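Kit Collection and Reuse – Progress Report to the Skemum Fund
April 22, 2026
Prepared by Leif Bundgaard

Sorting of the donated sportswear started in October in the back room at Tirton and is on schedule. We have now taken in 597 garments against a target of 3000 for the full grant period. Most came through the Kivi drop-off point.

Each garment is spread out, checked for holes and pulled seams, and folded by size. Red and white tops make up a large share of the intake and are kept together, as the youth teams ask for matching colors. 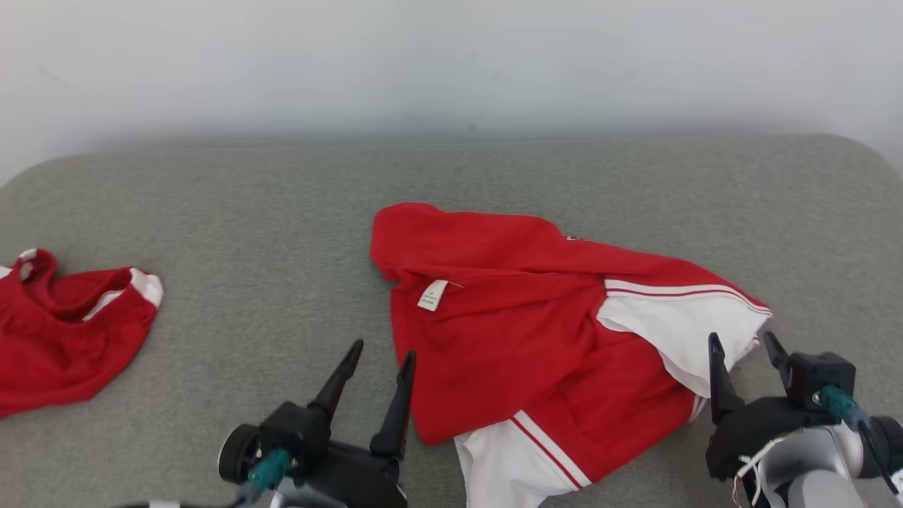

Folding is still the slowest step. Items arrive balled up in bags and have to be opened out before the care label can be found. Ketill Blöndal has written a one-page folding guide, and we are using it for all tops from this month.

Basketball jerseys are logged separately with the team name and number – a red Bulls jersey is among them. Clubs can't use these as team kit, so they will go to the open rack at Rusteck.

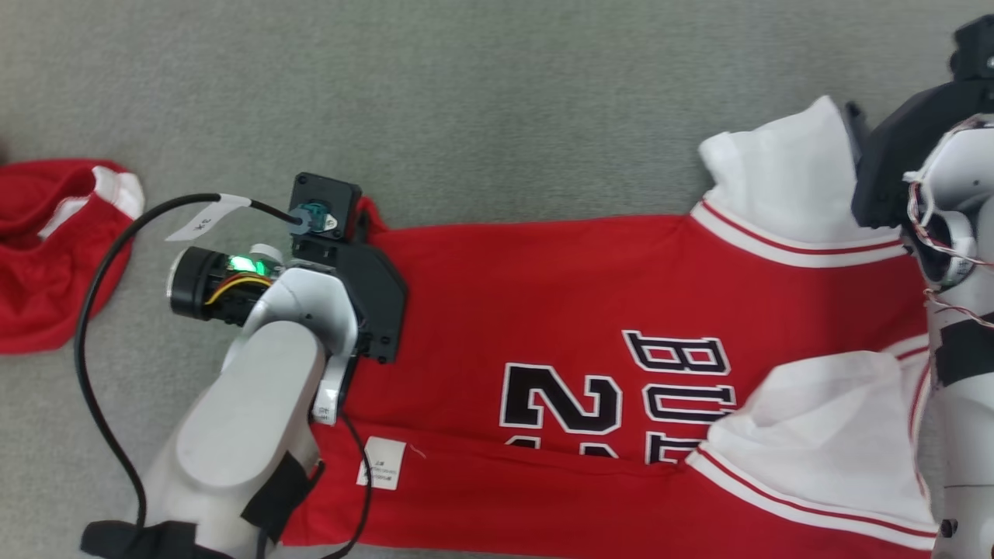 The rack opens once the shelving is in. We have ordered five shelf units and paid for them from the equipment line, which leaves $400 unspent. We ask to move that amount to laundry costs – these have run higher than planned.

Next period: finish the adult sizes, start on shorts and send the first boxes to clubs.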